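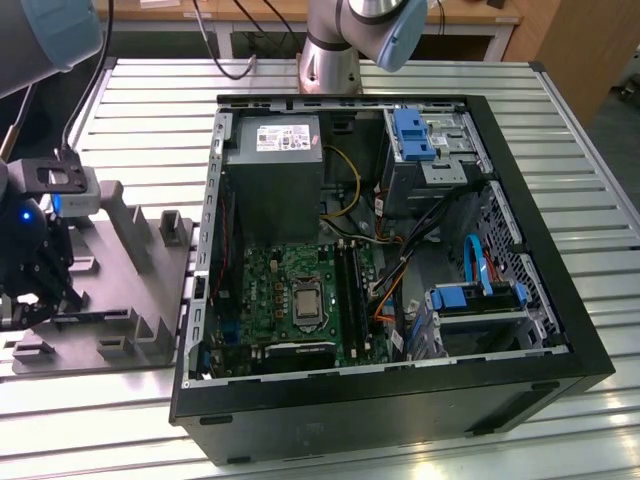

Bought an office PC off the local listings in August for the price of a mediocre curry. It was described as "working, quick, bit loud". Two of those have so far been matters of opinion. A thread for anyone tempted to do the same.

The plan was simple. My mum needs something for email, the crossword and shouting at the council. I have a screwdriver and an inflated view of myself. What could possibly go wrong, I said, out loud, like an idiot.

First thing you learn about old office towers: lay them on their side. I spent years working on them upright, one arm in up to the elbow, dropping screws into places no magnet can reach. Flat, with the side panel off, they're quite civilised. You can even see what you're swearing at.

Second thing: the blue plastic latch by the optical drive. I love this latch. Someone at a big manufacturer once sat in a meeting and argued for it, and I hope they got the promotion.

The optical drive is staying, by the way. Mum has 18 discs of a holiday in Wostbridge that she has never watched and will not be parted from.

Now the processor. If the cooler's off, the old paste has to come off too, and everyone online has views about how. Mirko Rizzi, who sold me the screwdriver set and therefore considers himself my mentor, swears by coffee filters and isopropyl. I don't own a coffee filter. I drink instant. He took that badly.

New paste: a blob the size of a pea. Garden pea, petit pois or marrowfat is never specified. I went for petit pois.

Before anyone replies: yes, it was unplugged. Yes, I touched something metal. No, I don't wear the wrist strap. I have one. It's in the drawer with the other things I bought to feel professional.

I would like a word with whoever decided that the front panel connectors should be this small. I'm 5 years past being able to read the writing next to them without holding my phone torch in my teeth.

Tip I wish I'd followed: take a photo of the wiring before you touch it. A sharp one. I had one very good photo of my own thumb.

Soon-im Koo asked why I didn't just buy Mum a tablet. Soon-im, I did. It's propping up the cookbook.

Parts bill so far: memory from Cendov Spares, £13. Small drive to replace the old clattery one, £18. Tube of paste, which I already had but couldn't find, so I now have two. The first one turned up while I was putting the second one away.

Someone always asks about the power supply. I'm leaving it alone. I don't open power supplies. I read the label, squint at the barcodes as though they mean something to me, and move on.

To do before the panel goes back on: tidy the cables so they stay clear of the fan, get the fluff out of the expansion slots, check my pockets for screws. Then check the floor for screws. Then stand on one.

Mum rang at teatime to ask if it'll have the same wallpaper as her old one. That's the whole spec. Will report back once it's been switched on.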